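Bench tips: recording pushing demos for a tabletop arm

I love this job, and it goes so much better with a bit of housekeeping! These are the habits we've picked up in the Brinthorpe workshop while gathering examples for our block-pushing learner.

Give yourself a board. A plain wooden one is easy to wipe down and gives the blocks a surface with no holes to snag on.

Scatter the blocks fresh before every run. Hands get lazy and drop things in the same spots, so shut your eyes and toss if you have to (gently!).

Say the instruction out loud first, then move. "Push the green star toward the red star" is plenty. Plain words, one goal.

Keep your pushes slow near a corner. Stars love to spin, and a slow nudge lets you steer them back.

Leave the fumbles in. If you miss a block, go around and try again in the same recording. Our learner got much better at recovering once we stopped deleting those. 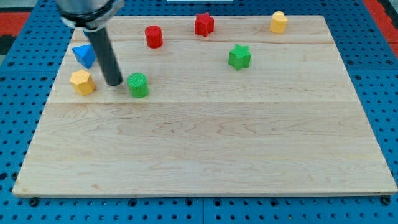

Stop after 3 hours, even on a good day. Tired runs look tired. We reached 310 keepers in January working that way, and the goal is 2000, so there's plenty of fun left.

Last one: back up before you sweep the bench. Label the folder with the task and the operator's initials, and copy it to a second drive.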